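Refinishing a butcher block top — oil or poly?

Posted 12/22/19 in Home & Garden

Got a butcher block table, want to redo the top before January. It's going to be used for food prep some but mostly just everyday stuff, mail, homework. Mineral oil or a real finish? Don't want to be re-oiling forever. Also theres a few small holes in the top, fill or leave?
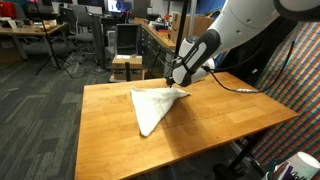 Valentina Salinas
Depends if you cut on it. If you ever put a knife to it, oil. Poly chips under a knife and then you've got bits in your onions and water getting in under the film. If it's all cutting boards and plates then a wipe-on poly is fine, three thin coats, light sanding between. Let it cure a good long while before you set anything heavy down — dry to the touch isn't cured.

You need to know what's on it now. Put a few drops of water on a spot. Beads up and sits there, probably a film finish, and oil won't go into that. You'd have to sand back to bare wood, all of it, edges too. Start at 80 grit, then 120, then 180. I stop at 180. Go with the grain or you will see every scratch once the finish goes on.

Holes — fill before the last sanding. Glue mixed with the sanding dust works ok on small ones. It'll dry darker than the wood.

biwott316
just oil it. did mine at our old place in Akalberg and never thought about it again

zundetti_30
Hardwax oil is the other choice, kind of in between. Costs more, but you can patch a bad spot without stripping the whole top. Check the can for food contact. Do the underside too or it can cup, I skipped that once and the thing rocked for years. And lay the oily rags out flat outside to dry, dont ball them up in the trash, they can catch fire on thier own.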